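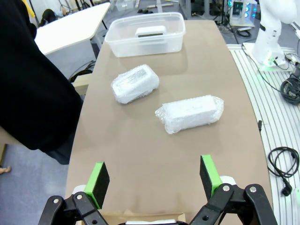

Eluned Howells reckons you can tell a good packing room by how little tape it gets through, and after my afternoon at the Nollwood open day I'm inclined to agree with her! I'd gone for the cake (sorry, Nollwood) and ended up glued to the packing table. Small white boxes in clear bubble wrap, the ends all bunched and twisted like a boiled sweet, and a clear plastic tub at the far end of a long brown table. I do love a tub with no lid to wrestle with.

Dilwyn Jenkins told us they sent out 700 parcels in February and only 2 came back broken, both of them teapots. I had a go at wrapping a mug and used enough bubble wrap for a piano. Tea was 83p and I had three.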